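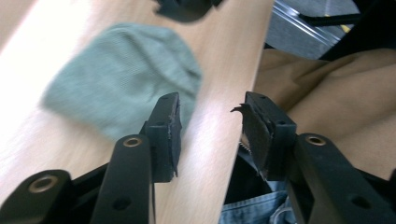

La pince à main et le bonnet vert, vue depuis la caméra de la pince

pinceflou38
Bonjour à tous, je me suis lancé dans l'apprentissage par démonstration avec une pince tenue à la main : je fais le geste moi-même, le robot est censé le reprendre derrière. La tâche, c'est plier un bonnet en tricot en deux et le poser au bord de la table. J'ai 200 démos et la politique apprise rate presque toujours la prise, elle ferme au-dessus de la laine. Vous feriez quoi, plus de démos ou tout reprendre en téléop ?

Oriane_T
Avant de parler données, regarde tes patins ! Celui de droite a un bout qui rebique dans le coin et on voit des petites dents argentées en dessous. Dans la maille d'un bonnet, ça doit accrocher tout seul, non ?

kroutchev
+1 pour les patins, celui de gauche est tout effiloché aussi. Mais bon, moi je passerais en téléop quand même. Avec la pince à main on va trop vite, le bonnet est déjà flou sur ton image.

Oriane_T
Pas d'accord kroutchev. En téléop sur le Triltau je mettais environ 5 fois plus de temps par démo, et mes gestes étaient tout hachés. Le flou, ça se règle en ralentissant la main (et avec moins de reflets sur la table, au passage, le côté gauche est cramé).

kroutchev
Hachés peut-être, mais au moins c'est le vrai bras qui bouge, avec ses vraies limites. À la main tu fais des poignets que le robot ne fera jamais. Enfin bref, on a déjà eu ce débat en décembre.

mjasinska
Marianna Jasińska, je bosse sur du textile chez Bednarek. Le piège classique : patins usés pendant les démos, patins neufs sur le robot. Tu as les mêmes des deux côtés ?

pinceflou38
Euh... non. Le bras a des Flinetti neufs, tout lisses. Je n'y avais pas pensé du tout, merci !

mjasinska
Alors change ceux de la pince et refais une petite série lente avant de jeter le reste.

kroutchev
Et essaie 2 démos en téléop, pour me faire plaisir :)

pinceflou38
OK, patins commandés, je reposte quand j'ai refait la série.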